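Lelenport G3 Hand-Held Parallel Gripper
Equipment page | Reading time: 3 min
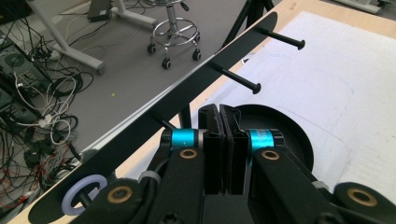 The G3 is a two-finger parallel gripper for manual trials. It uses the same finger mounts and linkage as the powered Lelenport unit, so a finger shape can be checked by hand before it goes on an arm. Both fingers are driven by one trigger and stay parallel over the full stroke. The linkage runs in brass-colored bushings, and cyan anodized spacers sit on either side of the fingers. The standard fingers are rectangular, slightly hollowed, with flat inner faces. Our usual comparison task is the peg plate: a narrow black strip on a short post, with flat-headed pegs on its face and a rubber O-ring to be moved between them. The O-ring is soft and the peg heads are wider than the shafts, which shows up finger alignment errors quickly.

Comparison with other units

Three grippers were run on the peg plate by Orest Dmytriv and Zoriana Boiko. Each made 100 transfers with the same O-ring size.

Lelenport G3: 3 drops. Fingers closed evenly. Slight sideways play at full opening.
Greline two-finger: 11 drops. Most happened on release, when the ring stuck to the pad.
Chamoun H: 8 drops. Good grip force, but the wide finger body hits the next peg if the approach angle is steep.

The Greline unit was run again with bare fingers and dropped the ring six times. That result is not included in the list. The Chamoun unit has no narrow finger option at this time.

Specifications

Weight: 341 g with standard fingers, without camera
Finger travel: parallel, trigger driven
Camera: viewpoint from behind and above the fingers
Controller: not needed for hand use; Sernedow interface board for position logging
Service interval: 2,000 cycles, then check bushings for play

Notes on use

Set the fingers to a thin gap before zeroing the position log. If they are zeroed under pressure, small parts will read as slightly too wide.

The lower links need clearance on both sides. On a plate that stands on edge, approach from the open side and keep the links off the table. Operators with small hands should move the trigger stop in by one hole.

Clean the finger faces with a dry cloth. Solvent softens the bonded pads (pads are optional and were not fitted for the G3 runs above).

Finger sets are sold in pairs. Do not mix fingers from units built before July with the current mount, as the screw spacing is different.

For loan units and drawings, contact Khrystyna-Mariia Vasylenko at the Lelenport test room.

Page updated 29/12/2020

2 comments | 14 shares

This site uses cookies to remember your region and language. Accept | Settings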